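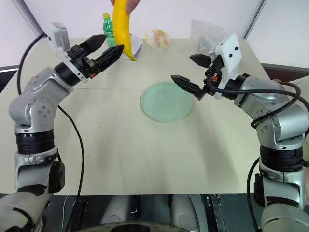 *Slide 1: both arms, the green plate, and the banana making its entrance.*

Leave this up while people find seats. Don't start until the door's closed.

Hi everybody, I'm Tamer Karaki, I'm in the Fondgate robotics club, and this is our table-setting project. Well, it started as table-setting back in September. Now it's mostly putting groceries on a plate, and I'm fine with that!

(Point at the plate.) The job sounds so easy. Pick up a thing, put it on the plate, let go. My little cousin can do it. Our first version, which we called Majali, could do it too, as long as you never moved the plate. Ghada moved the plate. That was a long afternoon.

So - two grippers, one on each arm, and a white sensor housing up on each wrist. Say something here about the cables. We rerouted them over and over because the arm would swing and the cable would go tight, and then everything stops and somebody has to climb under the table.

Banana story. Keep it SHORT this time. A banana is curved, so where do you grab it? We argued about this for a week. Ghada Twal said the middle, I said near the stem, and we ran both. Out of 500 tries total, 194 were bad grabs, and most of those were mine. Pause for laugh, move on if there isn't one.

Then the bags. The clear crinkly ones are the worst - they're shiny and they change shape when you touch them. If someone asks, we don't have a fix yet.

Next slide is the Clellero code, 10 minutes max on that, skip the second half if I'm running over. Ghada takes the questions about training. I have to be at the Flokbridge table by 12 to help unload.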